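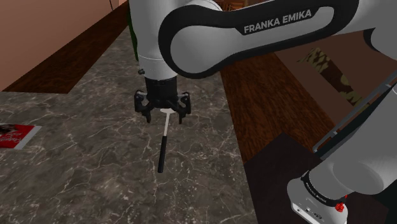 September, notebook of the handling bench, Vesteck

Trial of the Cikix simulation package, second entry. We have the licence for 54 days and I want to write the notes while I still remember the details.

Installation was slower than the leaflet promises. The installer wants its own folder and it does not like a space in the path. After I moved everything to a short path it started at the first attempt. The kitchen set we took from the Gestberg asset library, which is sold separately. The price for the library is 2,910 per year for one seat, and I find this high for what we need. Ask if they sell the rooms one by one.

Arm model: the Franka loads with the parallel gripper already fitted, and the joint limits agree with the file we use ourselves. I compared joint by joint. One difference only, the tool centre point is placed a little lower than ours. I corrected it in our configuration and not in theirs, so an update will not destroy it.

Grasping: this morning I worked only with the small hammer-like tool, held in the fingers over the marble counter with the handle hanging down. Thin shafts are the case where our old simulator was bad, the object was creeping out of the fingers during a long hold. With the default contact settings of Cikix I had the same creeping. With the solver step made smaller it stayed in place for the whole hold, but the run became much slower than real time. I did 271 runs with the smaller step and the log is in the shared folder, under "thin_shaft". Please do not rename the columns, my script reads them by name.

Not solved yet:

The friction value in the object file seems to be ignored when the gripper has its own value. The manual says the lower one wins. I could not confirm it.

Reset between runs sometimes leaves the gripper command from the previous run. I saw it 3 times. For now I send an open command before every reset.

Rendering on the old workstation is acceptable if the shadows are set to low. Reflections on the marble cost more than I expected, so for batch runs I switch them off.

I wrote to the support address of Goicoechea, the reseller, with the question about friction. They answered the same afternoon, polite, but they only sent me the manual page which I had already read. I replied with a minimal file.

Next: the same test with a heavier head on the tool, then with the handle horizontal. If the creeping comes back with the heavier head I would not recommend to buy the full package, only the basic one. Somebody should also check the export to our planner, I did not touch it.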